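구형 델 타워 되살리기, 다들 어디까지 해보셨어요?

글쓴이: 납땜하는곰
2018년 6월 1일

안녕하세요! 눈팅만 하다가 처음으로 긴 글 씁니다. 동네 공부방에서 쓰던 델 타워를 여러 대 넘겨받게 됐는데요, 요즘 퇴근하고 이거 만지는 재미에 푹 빠져 있습니다. 모델명 스티커가 다 떨어져 나가서 정확한 이름은 저도 모릅니다. 옆판을 열면 초록색 보드가 나오고, 보드에 델 로고가 하얗게 찍혀 있는 그 세대예요.

처음에는 먼지만 털고 하드만 SSD로 바꿔서 돌려줄 생각이었어요. 그런데 한 대를 열어 보고 나니까 욕심이 생기더라고요. 확장 카드가 나사 없이 플라스틱 걸쇠로 잡혀 있고, 드라이브 베이도 손으로 밀면 빠지고(제 건 그래요), 옛날 사무용 PC가 이렇게 잘 만들어져 있었나 싶어서 혼자 감탄했습니다. 조립 PC만 만져본 저한테는 신세계였어요!

지금 계획은 이렇습니다.

1. 먼지 청소, 팬 세척
2. 써멀 재도포
3. 메모리 증설
4. SSD 장착
5. 상태 좋은 놈 한 대에는 중고 그래픽카드

궁금한 건 두 가지예요. 메모리랑 그래픽카드를 꽂을 때 케이스를 눕히고 하시나요, 세워 두고 하시나요? 그리고 순정 파워를 그대로 믿어도 될까요? 경험담이면 뭐든 환영합니다. 길게 써주시면 더 좋고요.

----

답글: Konrad_H

반갑습니다! 저도 이 세대 델을 정말 좋아합니다. 한국 온 지 오래됐는데 중고 PC 시장 구경이 아직도 제일 재미있어요.

첫 번째 질문은 고민할 것도 없이 눕히세요. 세워 놓고 카드를 꽂으면 무게 때문에 끝이 처지면서 비스듬히 들어갑니다. 눕혀 놓고 위에서 수직으로 눌러야 손끝에 "딱" 하는 느낌이 제대로 와요. 메모리도 마찬가지고요. 양쪽 걸쇠가 저절로 올라오는 그 순간이 저는 아직도 좋습니다.

파워는 그래픽카드에 따라 다르죠. 보조전원 없는 카드면 저는 순정으로 그냥 씁니다.

----

답글: 밤샘조립

Konrad_H 님 말씀에 대체로 동의하는데 파워는 생각이 다릅니다. 십 년 가까이 켜져 있던 파워를 "그냥" 쓰는 건 좀 무섭지 않나요? 작년에 공부방 비슷한 데서 나온 걸 손봤는데 보조전원 없는 카드를 꽂고도 게임만 켜면 꺼졌습니다. 파워 바꾸니까 멀쩡해졌고요.

그리고 델은 세대에 따라 파워 커넥터나 나사 위치가 표준하고 다른 게 섞여 있습니다. 사기 전에 꼭 뽑아서 핀 배열을 확인하세요. 저는 확인 안 하고 샀다가 서랍에 하나 모셔두고 있습니다...

----

답글: Konrad_H

한 대가 그랬다고 다 그런 건 아니잖아요 ㅎㅎ 저는 Hekerton 창고에서 나온 물량을 73대 만졌는데, 파워 때문에 속 썩인 건 11대였습니다. 나머지는 지금도 잘 돌아가요. 라벨에 적힌 용량을 보고, 부하를 좀 걸어보고, 냄새나 소리가 이상하면 그때 바꾸면 됩니다.

----

답글: 밤샘조립

73대 중에 11대면 적은 게 아닌데요! 아이들이 쓸 컴퓨터면 저는 바꿉니다. 다만 부하 테스트부터 해보자는 건 찬성이에요. 최소 한 시간은 돌려보시고요.

----

답글: ghada_harb

파워 얘기로 불타고 있어서 저는 청소 얘기를 할게요. 제일 좋아하는 단계라서 ㅎㅎ

압축 공기를 뿌릴 때 팬 날개는 꼭 손가락이나 나무젓가락으로 잡고 하세요. 헛도는 게 재밌어 보여도 베어링에 안 좋아요. 방열판 사이에 낀 먼지는 부드러운 붓으로 먼저 긁어내고 공기를 쏘면 훨씬 깨끗해지고요. 베란다에서 하세요, 꼭! 저는 거실에서 했다가 커튼까지 빨았습니다.

써멀은 굳어 있으면 방열판이 CPU랑 붙어서 안 떨어질 때가 있어요. 위로 확 당기지 말고 좌우로 살살 비틀면서 떼세요. 끄기 전에 잠깐 켜서 미지근하게 만들어 두면 훨씬 수월합니다.

아, 그리고 파란색 플라스틱! 이 시절 델은 손으로 만져도 되는 걸쇠를 파란색으로 해둔 게 많잖아요. 처음 봤을 때 너무 친절해서 감동했어요. 다만 오래된 플라스틱이라 추울 때 힘주면 부러지는 놈이 있으니까 살살 여세요.

----

답글: 납땜하는곰

와, 답글이 이렇게 빨리! 다들 감사합니다. 커튼 얘기에 웃다가 바로 베란다로 옮겼습니다.

파란 걸쇠는 벌써 한 개 부러뜨렸어요 ㅠㅠ 혹시 이런 것만 따로 구할 데 있을까요? 파워는 우선 부하 테스트를 돌려보고, 애매한 건 바꾸는 쪽으로 마음이 기울었습니다.

----

답글: 틴라 (Thịnh Lã)

걸쇠는 새 제품을 찾기 어려울 거예요. 고장 난 같은 케이스를 부품용으로 한 대 들여오는 게 제일 쌉니다. Darnham 벼룩장터 게시판에 가끔 통째로 올라와요. 저도 거기서 한 200원짜리 나사 봉지부터 케이스까지 별걸 다 샀습니다. 운 좋으면 드라이브 가이드까지 딸려 와요!

----

답글: 우르시나R

저는 눕히느냐 세우느냐에 한 표 보태려고 왔어요. 당연히 눕히는 쪽입니다! 홈 파인 알루미늄 작업대 위에 올려놓고 하면 정말 편해요. 홈에 고정구를 끼울 수 있어서 케이스가 밀리지 않거든요. 단, 금속판 위에서 할 때는 전원 코드 뽑은 것 두 번 확인하시고, 맨 보드를 꺼내서 그대로 올려놓지는 마세요.

똑같은 계열로 보이는 델 내부 사진 하나 올립니다.
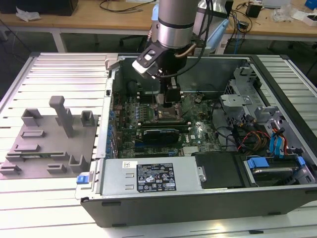
옆판 열고 눕혀 놓은 델 타워. 앞쪽에 가로로 놓인 게 파워, 왼쪽 파란 줄이 확장 슬롯 걸쇠예요.

그래픽카드 자리랑 CPU 소켓이 꽤 가깝죠? 그래서 저는 순서를 이렇게 잡습니다. 써멀하고 방열판을 먼저 끝내고, 그다음 메모리, 그래픽카드는 맨 마지막이요. 카드를 먼저 꽂으면 손등이 자꾸 걸려요. 오른쪽에 높이 올라온 금속 드라이브 케이지도 조심하세요. 저희 집 델은 그 판금 모서리가 꽤 날카로워서 얇은 장갑을 끼고 합니다.

----

답글: 스텔리오스K

순서는 저랑 반대시네요! 저는 메모리를 제일 먼저 꽂습니다. 방열판을 올리고 나면 팬 덮개 때문에 안쪽 슬롯에 손이 안 들어가는 모델이 있어서요. 그리고 장갑은 저는 반대예요. 손끝 감각이 둔해지면 메모리 홈 방향을 잘못 맞춘 것도 모르고 누르게 되더라고요.

그래도 사진 속 배치는 볼 때마다 기분이 좋네요. 저도 Sidov 살 때 저런 케이스로 첫 컴퓨터를 고쳤습니다.

----

답글: 우르시나R

스텔리오스K 님, 메모리 먼저도 일리가 있어요. 제가 만진 건 덮개가 작은 쪽이라 문제가 없었나 봐요. 장갑은 양보 못 합니다 ㅎㅎ 손가락 끝만 잘라낸 걸 써보세요, 진짜 편해요!

----

답글: ghada_harb

손가락 끝 자른 장갑 좋네요. 오늘 당장 만들어 봅니다!

----

답글: 밤샘조립

선 정리 팁도 하나요. 안 쓰는 전원선은 드라이브 쪽 빈자리에 접어 넣고 벨크로로 묶어두세요. 케이블 타이는 나중에 자르다가 멀쩡한 선까지 자릅니다. 팬에 선이 닿지 않는지 뚜껑 닫기 전에 손으로 한 번 돌려보시고요.

----

답글: 납땜하는곰

첫 번째 컴퓨터 끝냈습니다!! 결국 메모리 먼저, 방열판, 그래픽카드 순서로 했어요. 카드 꽂힐 때 "딱" 소리 났을 때 혼자 박수 쳤습니다. 파워는 부하 테스트 한 시간 통과해서 일단 순정 그대로 가고요(밤샘조립 님 죄송합니다, 다음 컴퓨터는 바꿀 것 같아요. 팬에서 벌써 소리가 나요).

부팅음 듣는데 왜 이렇게 뿌듯한지 모르겠네요. 7월 전에 전부 끝내서 공부방에 돌려주는 게 목표입니다. 걸쇠는 틴라 님이 알려주신 게시판에 구한다고 글 올려놨어요.

----

답글: Konrad_H

축하합니다! 순정 파워 1승이네요 ㅎㅎ 두 번째 컴퓨터 글도 기다릴게요.

----

답글: 밤샘조립

한 달 뒤에 다시 물어보겠습니다 ㅋㅋ 그래도 축하드려요! 소리 나는 파워는 미루지 말고 핀 배열부터 찍어서 올려주세요. 맞는 걸로 같이 찾아봅시다.

문의: 게시판 운영자에게 쪽지 | © Hofstetter 컴퓨터 수리 동호회 | 맨 위로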